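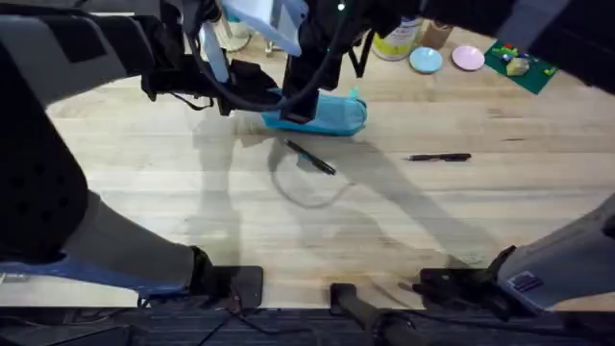 Two black pens out on the butcher block, and the teal case just behind them.

Welcome to the pencil case page! I've been meaning to put this gallery up since December, when I finally went through the desk drawer at Itside and found 17 pens in it, most of them dried up. The good ones needed somewhere to live, so this little blue-green pouch got the job. I'm hopelessly fond of it. It's soft, it's a color I can find in a hurry, and it cost me less than lunch (mine came from Trodari, in case you're wondering, and I should have bought two).

I have a thing about emptying a pencil case all the way before I put anything back in. Poking around inside with two fingers never gets you the cap or the eraser crumb down in the corner - you have to pick the whole thing up and let it hang. Stretching it out flat is nice too, especially with a soft fabric one that likes to fold in on itself.

The one below has a pen right under the left end of the pouch and the other lying flat on the table. I also like the lineup at the back, with the yellow can of Clorox standing there like it owns the place.

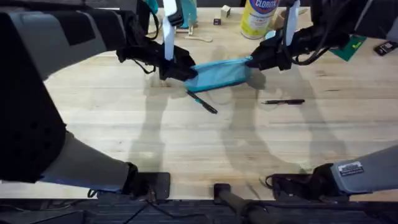 A closer look at the fabric

I could look at the color all day. Depending on the light it goes from a pale sky blue to something much closer to turquoise, and the creases bring out both. If yours gets really wrinkled, leave a couple of books on it overnight. I've had this kind of pouch last me nine years that way, and I'm not gentle with them.

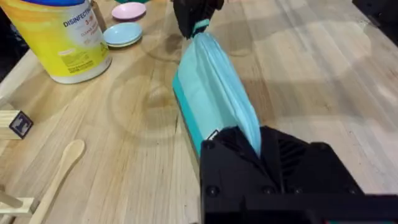 Pulled long and narrow, with the darker folded edge running down the left side.

Then there's the wood. I know a scuffed tabletop isn't everyone's idea of pretty, but I love the seams between the boards and all those faint rings. A new top would be smoother to write on - and I'd miss this one within a day.

Last up is a pen, my favorite of the bunch for its bits of teal.
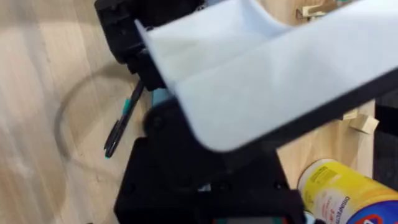 Black barrel, teal-green band, teal tip. It goes so well with the pouch!

More desk things soon. I've got a whole tin of pencils from Dridia waiting for their turn.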